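## How a soccer referee adds time

A soccer match has two halves. In the Radville youth league each half lasts 40 minutes. The clock does not stop when play stops.

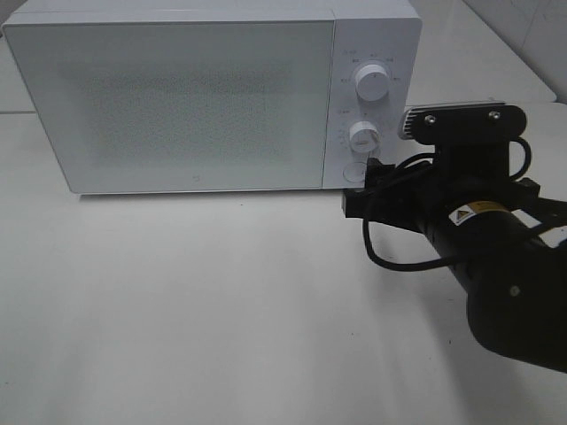
The referee keeps a record of lost time - injuries, substitutions, slow restarts. This is added at the end of the half.

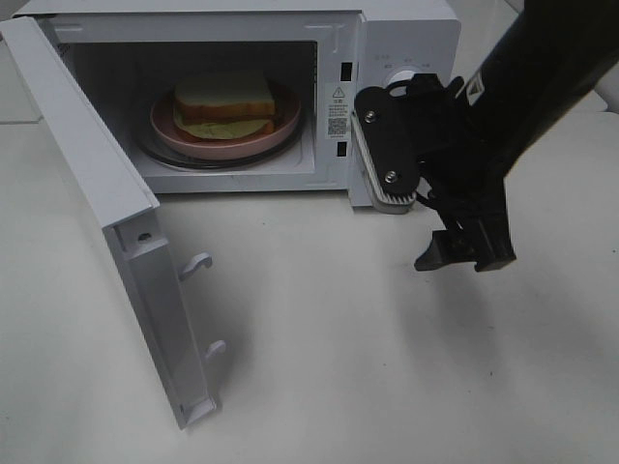

Baiba Zariņš points out that the number on the board is a minimum. If it shows 7, play can go on longer.

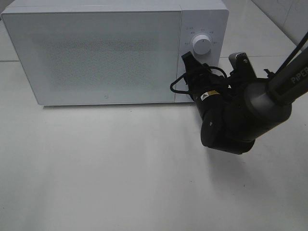
Can the referee make the added time shorter? The shown minutes must be played in full.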